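Journals > Irar Papers in Everyday Writing > Full text > Section 4

We use cookies to remember which section you were reading. Accept or manage your settings.

4. What the Year Is Said to Contain

4.1 Items and their sizes

Section 3 described how the posts were gathered. We turn now to what is in them. The corpus holds 273 year-end posts by 149 writers, all of whom kept a personal blog on Famby or had moved one there from somewhere that closed. Between them the posts mention 1331 items, where an item is anything the writer treats as having happened: a move, a new knee, a bread starter, a cousin's wedding, a realization about time.

We had hoped that items would come in a small number of kinds. The first round of coding, done by Toledo and Salinas in separate rooms, was meant to confirm this. It produced two lists that agreed on "health," "work" and "travel" and then parted company. Toledo had a category for pets. Salinas had put pets under "family," except for fish. We kept the pets category and moved the fish into it, and the figures below follow that decision.

Size turned out to be harder than kind. Writers rarely say how much an item mattered, and when they do they are often being polite. A post that opens "not much to report" may go on for several screens, and one of the longest in the corpus carries the title "Quick Update." We tried using the number of words spent on each item as a stand-in for its weight. On that measure the most important thing to happen to our writers was the replacement of a boiler, followed at some distance by the birth of children. We return to the boiler in 4.3.

4.2 Order

Two ways of ordering a year dominate. The first goes month by month, and it shows strain by spring. January gets a full paragraph with weather in it. July gets a sentence, and in several posts July is missing altogether, with no sign that the writer has noticed. The autumn is usually fuller, for the plain reason that it is easier to remember, and December is often described in the future tense by people who were writing on the 30th.

The second way sorts the year by subject, with a bold word at the head of each part. Writers who use it tend to write shorter parts and to put the bad news in the middle. This is a skill, and we don't want to be sniffy about it. A death in the family, a job lost, or a test result will sit between "Reading" and "The garden" in the same size of type. Quiroga, who read the whole corpus twice, noted in her memo that she learned to slow down after any paragraph about books.

Eleven writers in our interview group had switched from one way to the other. When asked why, most said they had run out of months. One told us:

"I sat down to do March and there was nothing in it. I looked at my bank statement and apparently I bought a ladder. So that year I did it by topic, and the ladder went under House."

A smaller group follows no order that we could find. These posts were among the coders' favorites and were coded last.

4.3 The boiler problem

Household repairs take up far more of the corpus than their share of anyone's stated priorities. Asked to name the main events of the year, none of the people we interviewed named a repair. Their posts, however, contain long and detailed passages on leaks, permits, a fence shared with a neighbor, and the boiler already mentioned, which occurs in a post from Carrasco and has its own subheadings.

There are at least two ways to read this. One is that repairs are safe. A writer can be angry about a drain in public, at length, and nobody in the family will call to ask what was meant by it. The other is that repairs already come shaped as stories. Something breaks, someone is phoned, someone does not come, someone else comes and disapproves of the work of the first person, and in the end there is an invoice. Marriages and careers seldom supply this much structure in a single year.

Lagos has argued for the first reading and Montecinos for the second, and the draft of this section passed between them for most of a month. The interviews lend some support to each. "I could have written about my sister," said one writer, "but the roof was right there."

We also considered a third reading, that the repairs were simply the biggest thing that happened. The author of the boiler post holds this view and wrote to us twice to say so.

4.4 Readers, real and assumed

Most posts speak to a reader, and that reader is surprisingly well informed. People are mentioned by first name or initial and never introduced. "The thing in May" is referred to in a post that says nothing else about May. Where we could check, the assumed reader was one of three or four actual people who had been around for it, plus the writer at some later date.

The later self is a demanding audience. Several writers keep a running set of goals from one year's post to the next, and grade themselves on it. The grades are low. Running, a foreign language and "calling people more" are carried forward with the patience of an old tax loss. We found one goal, learning the accordion, that survived through seven posts without the purchase of an accordion being recorded in any of them. In the eighth it is gone, and a kayak has appeared.

Writers who sent their posts out by email as well, mostly through Okden, wrote differently. Their openings are longer and more apologetic. They thank people for reading before there has been anything to read. They are also more likely to include a sentence telling the recipient how to stop receiving such messages, which relatives were said to have taken badly.

4.5 What is left out

Any claim about omission has to be made with care. We only know what is missing when someone tells us, and the people who told us were the ones willing to be interviewed. With that said, money is nearly absent. Prices appear (the boiler's is given to the cent), but incomes do not, and neither do debts, except for one student loan on the occasion of its being paid off. Quarrels are left out or arrive as weather: it was "a stormy summer," "things cleared up by fall."

Boredom is left out as well. This is understandable in a form that asks for things that happened, though several interviewees named boredom as the main feature of the year they had written up so brightly. One of them had a whole paragraph on taking up swimming and had been twice.

Screens get less room than they must have had. The hours our writers spent looking at phones leave almost no trace in their posts, apart from resolutions to spend fewer. Television does rather better, provided that the series was good or the writer was ill.

We can't say whether these gaps are peculiar to the year-end post. The Christmas letter has most of them, and so does the speech at a retirement lunch. A comparison with private diaries would help, and we asked our interviewees if they kept one. Those who did were glad to tell us that they did, and that was the end of the conversation.

4.6 Notes on coding

Disagreements were settled by talking, then by a third reader, and in a handful of cases by lunch. An item mentioned in more than one post by the same writer was counted each time, so a hip that was planned for, replaced, and looked back on fondly enters the totals as three items. We know this flatters the hip. The alternative was to decide in which year a hip truly happens, and we didn't feel qualified.

Posts with pictures were coded from their text only. Salinas objected that some writers plainly let the pictures do the work, and he is right about at least the one whose entire text for the year is "Well." That post stays in the corpus with a single item, coded "other."

The full code list, with the fish in their final position, is given in the appendix.

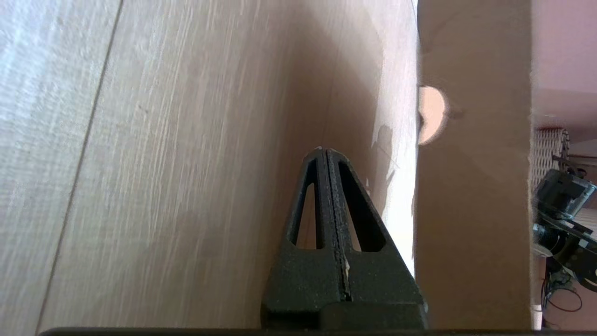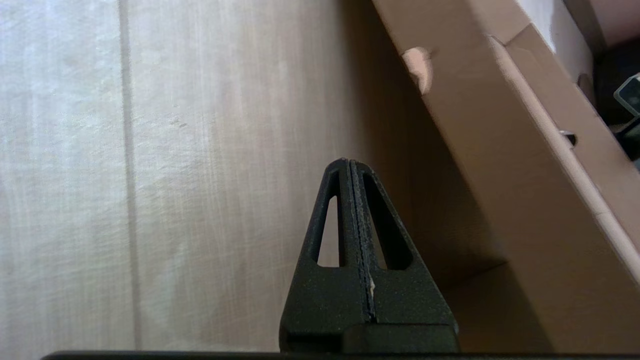
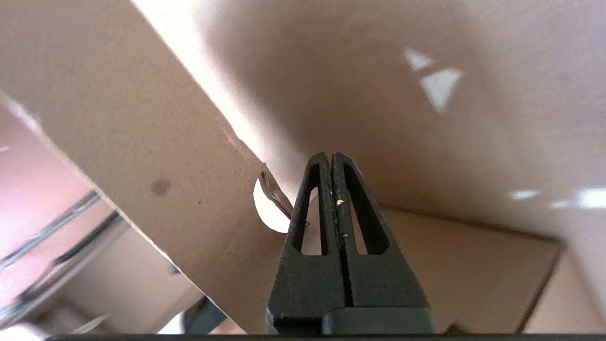
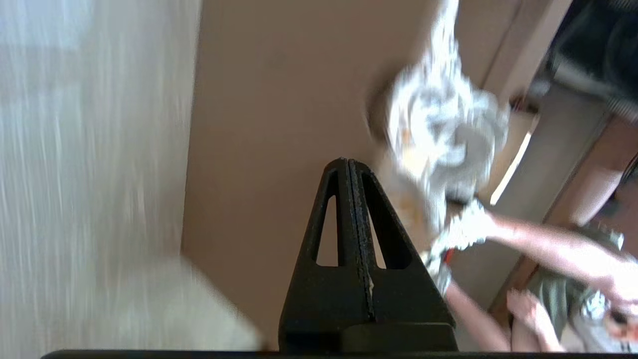
Figure 4. Dark gripper with its tip pointing upward, four views.

Published Friday, September 8, 2023 | Contact the Irar editorial office | © the authors | Back to top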